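I have never trusted a snack box. Zernness charged me roughly 17 dollars for the last one, and most of that went on cardboard and a card telling me to slow down and savour it. Still, I keep saying yes to them, so on December 18, 2025 there I was again, sorting little packets on a tablecloth and wondering who decided a single biscuit needs its own foil.

My complaint is with the wrapping more than the food. The yellow triangle with the panda on it is a cheerful thing, I'll give it that, but a triangle is a rotten shape to store. Bread in its own plastic makes a bit more sense to me. I'm still not convinced a roll should keep in a cupboard, whatever colour the label is. 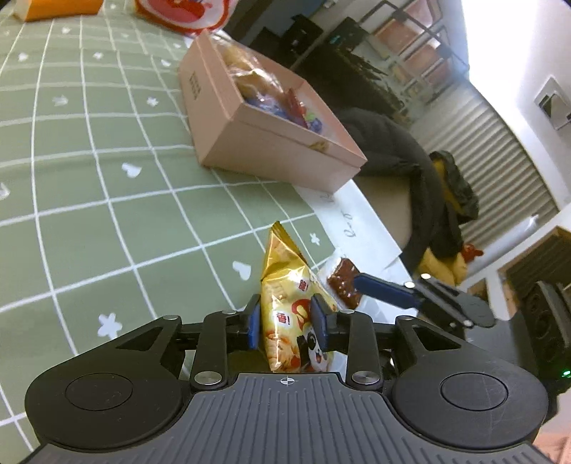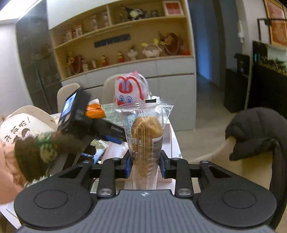 My system, if it deserves the name, is to sort by what I'd be annoyed to find crushed. Bread on top, crackers in the middle, lollies wherever they fit. I tried the Giltden method in April, where you file everything by flavour in matching tubs, and gave up after 15 minutes. The tubs cost more than the snacks.

Anyway, the favourites go in the tin by the kettle and the rest go to work with me. If the triangles won't stack by the weekend I'm eating them first.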